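Prisotau stuttering badly after the November patch, mid-range PC, anyone fixed it?

Posted in PC Gaming > Performance and Crashes
9 Dec 2024
326 views

greycoat_76

Right, bit desperate now. Been playing Prisotau since launch with no real trouble, 60 fps most places on medium, dips in the harbour town but everyone gets those. Then the November patch went on and it's a mess. Runs smooth for a few minutes then hitches every few seconds, proper half-second freezes, sound carries on but the picture stops. Worse when turning quickly. Worse again indoors, which makes no sense to me.

Specs: six core processor, 16 GB of memory, 8 GB card, game is on an old hard drive (I know). Windows all up to date. 900 hours on this save so please don't tell me to start over.

Tried so far:
new graphics driver
old graphics driver
verifying files, came back clean
shadows down, reflections off
turning off the launcher overlay

None of it did anything. Temperatures fine, the card isn't even working hard when it freezes, sits at half load. Friend has nearly the same machine and no problem at all but his is on an SSD. Is it really just that? Don't want to buy a drive and find its the patch. 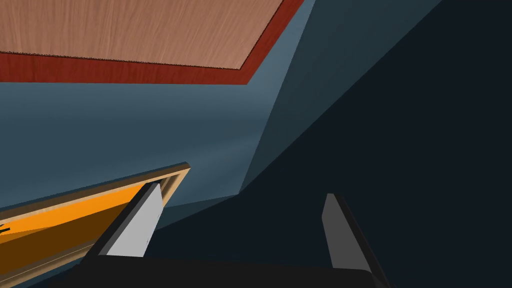
tinpot_admiral says it's the shader cache and has nothing to do with your drive, or not mainly. He went through the same on the Trastholm forum a fortnight back. The patch changed how shaders get built but it doesn't throw the old cache away, so the game keeps finding stuff it can't use and rebuilding it while you play. Hence the freezes when you turn round.

Anyway what worked for me, going by his post:

Close the game and the launcher. Properly, check the tray.
Find the game's folder in your local app data, there's one in there called ShaderStore. Delete what's inside, leave the folder itself.
Clear the graphics driver's own cache too. Windows disk cleanup has a tick box for it, DirectX Shader Cache.
Restart the PC.
Start the game and DON'T press anything on the title screen until the little bar in the corner has gone. On a hard drive that could take ages. Mine was twenty minutes, go and make tea.

Your save isn't in there, it lives under Documents, but copy it somewhere first anyway. 900 hours.

If you skip the title screen bit it half builds the cache and you're back where you started. Did that twice before I twigged.

Posted by marrowfat

same here since the patch, refunded it. devs dont care. get Pradov instead, runs on anything

Posted by lukewarm_kev

Marrowfat's right about the cache so do that first, costs nothing. But I'd not let the hard drive off the hook. The patch notes (build 1214, the one before was 1116) say texture streaming was "reworked for modern storage", and that reads to me like they stopped caring about spinning drives. I was on one too. Clearing the cache got rid of most of the freezes for me but I still had a hitch whenever I walked into a building, and that only went after I moved the game over to an SSD. Nothing else changed.

Before you spend anything, try this. Settings, Advanced, Texture Streaming Pool. It got reset to Auto by the patch and Auto is hopeless on 8 GB cards. Put it on Fixed, High. Also turn off Predictive Loading, just below. Sounds like something you'd want on, it isn't on a slow disk, it just queues up reads for rooms you never go in.

And open Task Manager on a second screen if you have one, look at the disk while it freezes. If it's stuck on 100% then it's the drive. If it's doing next to nothing and the processor jumps up instead, its the shaders again and the cache didn't build properly.

Don't bother with the Ostrowski tweak pack people keep linking btw. Written for the old build, it puts back settings that aren't there any more and I had crashes on loading till I took it out again.

Posted by halfpast_nine

Cleared both caches, waited out the bar (thirty five minutes!!), freezes mostly gone outdoors. Indoors still a hitch at the door. Disk shows 100% when it does it so I suppose halfpast_nine has it. Pool set to Fixed helped a bit. Will look at drives after payday and report back, leaving this open till then.

Posted by greycoat_76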